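Why are some things shiny?

Have you looked into a spoon today? In the hollow side your face hangs upside down. In a clean window at night you can see your whole kitchen. But look at a brick, a sock or a slice of bread, and your face is not there at all. The same lamp is shining on all of them. So where does the difference come from?

Light goes straight until it meets something

Light leaves the lamp and travels in straight lines. When it arrives at a thing, some of it goes in and some of it jumps back. The part that jumps back and comes to your eye is the part you see. We say that the light is reflected.

Think of a tennis ball. If you throw it at a flat wall, you can guess very well where it will go. Now throw it at a pile of rocks. It may fly to the left, to the right, or back at your own nose. Throw ten balls and they will go ten different ways.

A shiny thing is like the flat wall. All the light that comes from one direction leaves together in one direction, and so it keeps the picture of the lamp, or of your face. A dull thing is like the pile of rocks. The light is thrown everywhere and the picture is lost. Grown-ups who work with paint and paper call a dull surface "matte". This is a good word to know.

But my desk is smooth!

Yes, for your finger it is smooth. Light is much more fussy than your finger. Even very small bumps, too small to see or to feel, are enough to send it in different directions. Under a strong microscope a sheet of drawing paper looks like a bowl of noodles, because it is made from thin plant fibres lying over each other.

To make paper shiny, a paper mill covers it with a thin coat, often made with very fine white clay. The coat fills the holes between the fibres. Then the paper is pressed between heavy rollers, and it comes out much flatter. You can find this paper in many magazines, where it makes the photographs look strong and clear. It has one bad side. If you read under a lamp, a white stripe of light may lie exactly on the word you want, and you have to tip the page.

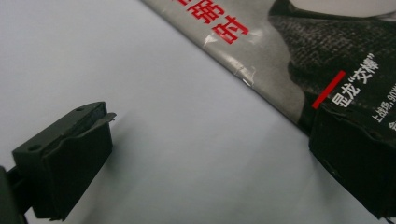
A glossy magazine cover on a matte tabletop. The light makes streaks on the cover.

Shiny is older than mirrors

The first mirrors were probably pools of still water. Later, people polished dark stone and metal. Polishing means rubbing away the bumps, first with something rough and after with something finer and finer. The town museum in Jolholm has a round bronze mirror that carries the number 998 in its collection. It is green today and shows nothing, but when it was new somebody could comb their hair in front of it.

Water can show you both kinds of reflection in one morning. Lake Birkine, near our school, is very still at 6 a.m. and the hills stand in it upside down. Then the wind arrives. Each little wave is a small mirror which leans its own way, and the hills break into pieces.

Does white shine?

White paint can be very bright and still not be shiny. It sends back nearly all the light, but in all directions. Snow does this too, and this is why you need sunglasses when you ski. A black piano is the opposite case. It swallows most of the light, and yet you can see your teeth in it, because the lacquer is so flat.

A white thing is also less white than we believe. It takes a little colour from everything near it. By a window under a blue sky it looks cooler, and beside a yellow lamp it looks warmer. Your brain quietly corrects this and tells you "white". Painters must learn to look without the correction. 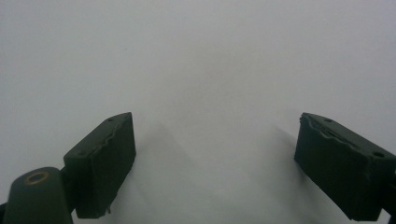 Pale grey, a little brighter toward the upper middle and slightly blue toward the top corners.

Try it yourself

You need kitchen foil, a small torch and a dark room.

1. Lay a flat piece of foil on the table, shiny side up.
2. Shine the torch on it from one side and look for the bright spot on the wall or the ceiling.
3. Crumple the foil gently into a ball, open it again and repeat.

What happened to your spot? The foil is still the same metal. Now try with a plate, a leaf and the cover of your exercise book, and write down which ones make a spot.

Words to remember

Reflect – to send light back.
Matte – dull, without shine.
Gloss – a smooth shine.

Comments (3)

lagman_grade4: We did the foil one and the spot went into many small spots on the ceiling. My plate made a spot too but the leaf was hard.

Reader in Jolholm: My daughter asks why a wet stone looks darker than a dry one. Could you write about this please?

mossfrog: i looked in BOTH sides of the spoon. the back side makes my nose huge

Nesteo Science Pages for Young Readers | Contact us | © Nesteo. All rights reserved | Back to top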